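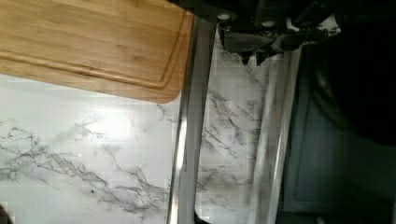
SPEAKER NOTES — "Who Wipes Down the Robot?"
Oksana Kobzar, kitchen manager, Temlow
Saturday, March 21, 2026, second slot after lunch

Slot is 16 minutes, questions on top. Start before they've finished their coffee or they'll talk through it.

OPENING

Say who I am. I run the kitchen at Temlow, which feeds the office upstairs and anyone from next door who has learned the door code. I'm not an engineer. I was asked to speak because I have worked next to one of these arms since June and still have all my fingers and most of my patience.

Ask for hands: who works in a kitchen? Who works for a company that sells things to kitchens? (Wait. The second lot will be bigger. Look at them for slightly too long.)

WHAT WE WERE TOLD

Fosereo came in with a slide deck. The word "seamless" was in it a good deal. I have worked in kitchens my whole adult life and I can tell you they are made almost entirely of seams. There's a seam where the worktop stops and the metal starts. There's a seam between my shift and Margarida's. Everything that goes wrong goes wrong in one of those.

The promise was that the arm would take over the fetching, putting back and clearing down, and the people would be "freed up for higher-value tasks". I asked what those were. They said they would come back to me. Pause here. They haven't.

THE WORKTOP

Keep this part slow, it's the bit people remember.

A cutting board on a marble-patterned counter. To you and me that's the easiest thing in the building. Bamboo, groove near the edge for the juice, you pick it up and get on. Then look at the counter from the arm's side of things. It's white and glossy, it has thin grey and black veins going every which way, and the light comes back off it in a great bright patch. Next to that is a strip of polished steel, and next to the strip there's a shiny band showing you the marble all over again, slightly bent.

So where does the counter end? I know because I've caught my hip on it. The arm has to work it out by looking, and in the early weeks it was not always persuaded. Margarida Veloso, who runs the late shift, put it best: "It's like training someone who has never been bumped."

Don't do her accent. She's in the third row.

WHAT CHANGED FOR US

Be fair here. Some of it is good.

Clearing down at the end of service is less of a slog. My wrists are better. Margarida gets an earlier bus, and she would like me to tell you this is the single greatest achievement of modern engineering.

Other things moved about. We used to put boards down wherever there was room. Now they have places, and we have become tidy people, which none of us applied to be. I caught myself straightening a chopping board at my sister's.

We also talk less. I didn't see that one coming. Clearing down was when you heard about the landlord and the driving test. When the arm took the job, the chat went with it, and for a while people simply left when their shift ended. We now have tea at handover, on the rota, paid. I had to argue for it. The form had a box marked "business benefit" and I wrote "they'll stay".

THE NEW JOBS

There are 2 that weren't on any slide.

First, somebody has to keep the thing clean. It has angles and bolt heads, and anyone who has cleaned a slicer knows what an angle means. Nogueira, who do our servicing, gave us a good procedure for this after we asked 3 times.

Second, somebody has to decide when to step in. You stand there watching it take its time over something you could do with your elbow, and you have to leave it alone. For a cook this is physically painful. We've started putting it down as a skill in appraisals, and I'm serious about that.

(If running late, skip the Plustus story. If not: they rang to offer me software that would tell me how my team felt about the robot. I said I'd ask them. There was quite a long silence on the line.)

WHAT I'D ASK FOR

If you're buying: bring the late shift to the demo. Ours was held at ten in the morning in lovely light with the counters bare. Ask what happens to the minutes you save and get the answer in writing.

If you're selling: come and do a clear-down with us. Wear proper shoes.

If you work beside one already: find me at the break, I want to know what you call yours. Ours has a name but it isn't suitable for a microphone.

QUESTIONS

Likely one: did anyone lose their job? No. One person left and wasn't replaced. Say both parts, and don't rush the second.

Likely two: would I send it back? Margarida will answer before I can. Let her.

Hand the clicker back to the desk.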